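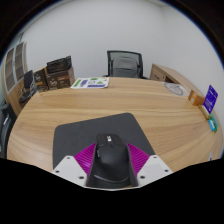
Where Do the Lines in Wood Come From?

Run your finger over a wooden spoon, a floorboard or an old door. See those long stripes and swirls? Grown-ups call that the grain, and it's a kind of diary. A tree wrote it, one year at a time, and it never skipped over the bad parts!

Let's start with how a tree gets fat. Just under the bark is a very thin layer called the cambium (say it KAM-bee-um). It's so thin you would have trouble spotting it, but it does a huge job. All through the growing season it makes new wood on its inner side and new bark on its outer side. The old wood stays right where it was. So the middle of the trunk is the oldest part, from when the tree was a skinny little thing, and the newest wood is out by the bark.

In spring, when there is usually plenty of water, many trees grow fast. They make big, roomy cells, and in a pine tree that wood looks pale. Later in summer the growing slows down. The cells are smaller with thicker walls, packed tightly together, and they look darker. Then comes winter and the tree takes a long rest. One light band plus one dark band makes one ring, and one ring is usually one year.

So if you find a stump with 16 rings, that tree was probably 16 years old when it was cut (maybe a bit older, if the stump is tall and the tree took a while to reach that height). The big slab at the Poon Nature Center has 278 rings! That tree was a seedling before there was a single car, light bulb or bicycle in the world.

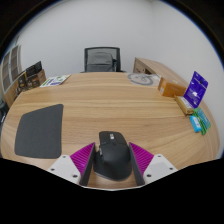
Rings can be fat or skinny, too. A fat ring often means a good year with lots of rain and sunshine. A skinny one might mean a drought, or a crowd of hungry caterpillars munching on the leaves, or a big neighbor tree hogging the light. Scientists who read rings are called dendrochronologists. It's a mouthful, but "dendro" comes from the Greek word for tree and "chrono" from the word for time, so they're tree-time people.

Now for the part that puzzles a lot of kids. If rings are circles, why does a board have stripes?

Try it with an onion (ask a grown-up to do the cutting). Slice it across the middle and you get circles. Slice a new one from top to bottom and you get curved lines instead. The layers are the same, you're just looking at them from another side. A log works like that. Saw straight across and you see rings. Saw along the length and you see stripes, or sometimes tall pointy arches that woodworkers call cathedrals.

And knots? Those are branches! When a trunk grows wider it wraps around the bottom of each branch, and the saw cuts right through it later.

Something to make: lay a sheet of paper over a piece of rough, unpainted wood and rub with the side of a crayon. Do 3 different pieces and hang them up next to each other.

Letters from readers
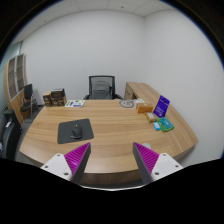
Hjalti Ketilsson wants to know if trees in hot, rainy places have rings as well. Great question! Where it's warm and wet all year, plenty of trees never take that winter rest, so their rings can be very faint or missing. If the place has a dry season, though, some trees slow down for that, and you may get rings after all.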